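Robotics | Student Projects

Two arms, one washer and a lot of laundry

Last updated: Friday, February 14, 2020

The club meets in a back classroom at Lirham after the last bell, and by the time I get there the two students I'm supposed to talk to are already on the floor with a laptop. They don't get up. One of them is the team captain, a senior. The other is a junior and does most of the code. They asked to go without names, which is a club habit – everything goes out under the team name, Terine.

So. Laundry. Why laundry?

"We wanted something everybody's house has," the captain says. "Last year we did the block stacking. It was fine. My grandmother watched the video and said, what's it for?"

The junior is less sentimental. "Cloth is hard. Blocks are easy. That's why."

The task is from the Carrasco Challenge, a regional contest for high school teams. This year's theme is chores. Teams pick one, write it up, and then get three tries in front of the judges. Terine picked moving clothes from a basket into a front-loading washer. Door open, clothes in, door closed. No pressing start, that's a separate category and they didn't enter it.

Work began in October. The first month was mostly paperwork and arguing, by both accounts. They argued about whether to do one arm or two. One arm is cheaper and there's less to go wrong. But one arm can't hold the basket still and pull a shirt out of it at the same time, and the basket slides.

"It slid all over the place," says the junior. "We'd grab a sleeve and the whole basket came with it. We taped it down for a while and then the adviser pointed out the rules say no tape."

So two arms. The adviser, who teaches physics and asked mainly that I mention the bake sale, signed off on it the same week. The bake sale made $708, by the way. Most of it went on parts and cables, and the rest on pizza, which I was told is also a part.

The simulation came first. Software is a package called Prokach, and the students have mixed feelings on it. It's good at rigid things. It treats a T-shirt, the captain says, "like a pancake with opinions." A program that worked beautifully on screen spent its first real afternoon pinching air just above the pile.

After that they mostly gave up on simulated cloth and went to practicing by hand. A student guides the arms through the motion and the system records it, then you do it again, then again. The goal was 200 good recordings before winter break. They got to 80.

"Eighty good ones," the captain says. "We did way more than that. But if you drop the thing halfway or you bump the washer you have to throw it out. Well, you don't have to. We had a big fight about whether you have to."

The side that wanted to throw them out won. The junior was on the other side and still thinks a few of the bad ones would of been useful. "It should see what a mistake looks like. How else does it know to let go?"

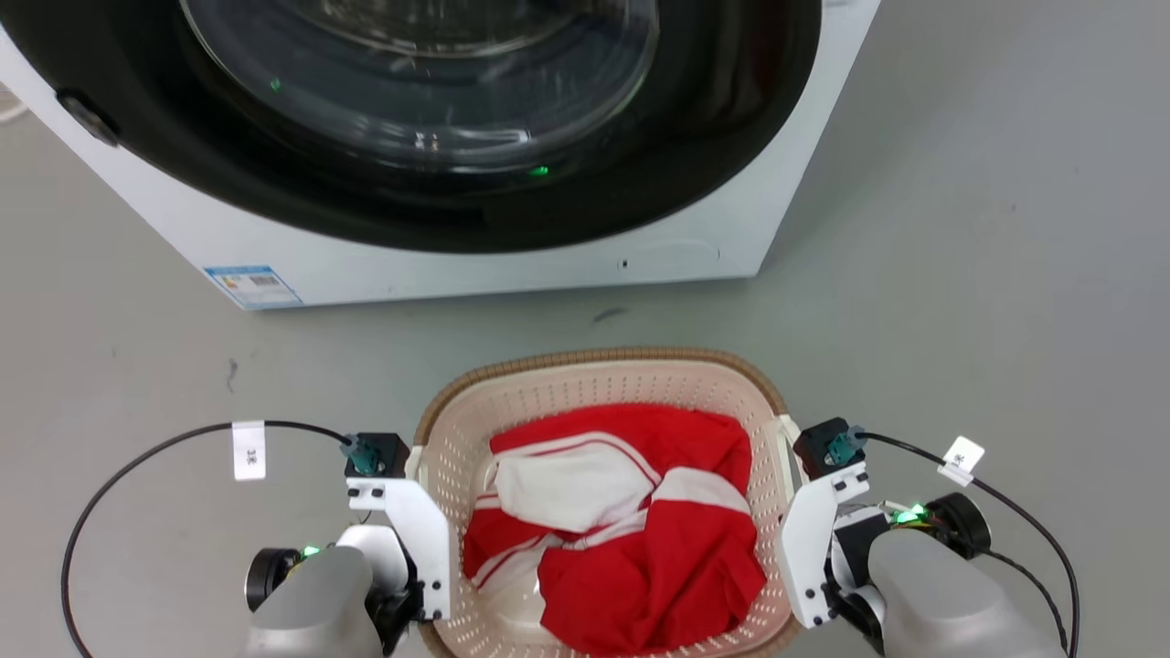
Red is what they practice with most. It's a color thing, the junior tells me, red stands out for the vision part and it got picked early on, and then all the settings got built on top of that choice. Dark clothes are the next problem. A black sock inside a dark drum is, for the program, more or less no sock.

The other problem is the door. I'd assumed the door was the easy bit, it's a solid object and it only swings one way. Both of them laugh at this.

"The glass," says the captain.

Round glass throws reflections, and reflections move when the arms move. For a couple of weeks the program kept reaching for bright spots that weren't anything. They tried turning off half the ceiling lights. That helped and then made everything else worse. What they do now is less clever – the arm ignores the glass altogether, goes for the latch side and feels its way from there, slowly. It costs time. The judges score on time, but they score more on finishing.

And how often does it finish?

Long pause. They look at each other.

"Depends on the day," the captain says.

"Depends on the shirt," says the junior.

Anything small and balled up goes fine. Long things are trouble. A sleeve gets in, the body of the shirt hangs out over the lip, and the arm backs off very pleased with itself. They've added a second push for that. Sometimes the second push works and sometimes it pulls the whole thing back out on the way.

I ask what a normal session is like and get two different answers. The captain talks about the schedule: setup, a check of every cable, warm-up moves, then practice runs until somebody's ride comes. The junior says it's mostly picking clothes back up off the floor.

Cables come up a lot, in fact. Every one gets checked before the arms are switched on, and the rule is strict, because in November a loose plug cost them a whole Saturday and they spent most of it blaming the code. The junior's code. "I got an apology," the junior says. "It was not a very good apology."

Is there a plan if it goes wrong on the day? There is. If a run stalls, a student can call a reset, and the team loses points but keeps the try. They've practiced calling it. The captain says that was harder to learn than you'd think, everyone wants to give it ten more seconds.

What about after the contest? The captain graduates and wants to study something mechanical, maybe, or nursing, hasn't decided and doesn't want it to be a big deal in the article. The junior gets the team next year and already has a task in mind, folding. The captain puts both hands over their face at this.

"Folding is impossible," the captain says.

"It's not impossible. It's just towels. You start with towels."

They were still on towels when I packed up my stuff. New members can join through the end of the month, no experience needed, see the adviser in the physics room at lunch. Bring old clothes if you have them. Long sleeves especially.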